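Stijn Van Beek has coached the robotics club at Drullden for six years and has yet to win anything larger than a gift card. He takes this well. "We came twelfth in April," he says, "out of a field I'd prefer you didn't print."

This season the club works mostly in simulation, on a practice table the students named Grumness.

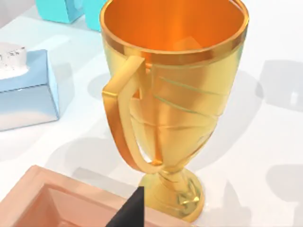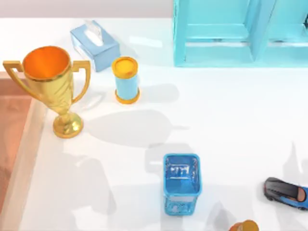 Van Beek's rule for new members is that they write the grasping code before they touch the furniture. Most of them ignore it. The table builder is more fun, and on the 2 computers the club owns there is usually a line to use it. One pair gave the table a gold trophy cup with squared-off handles, and the whole group has been trying to pick it up ever since - "the closest we've been to one," he says.

Those handles are a sore point. The students' planner, Kuzmenko, likes to go for the rim. Van Beek wants it to take a handle. "I've lost that argument to fifteen-year-olds," he says. "They have graphs."

The graphs come from a log of 3199 attempts, which he reads at home with the TV on. He won't give the success rate. "It's a number. It's above zero."

The club's real arm, Grakitz, stays in its cabinet until the spring meet. Asked whether the code will carry over, Van Beek looks at the cabinet for a while.

"We've got a very good simulated season going," he says.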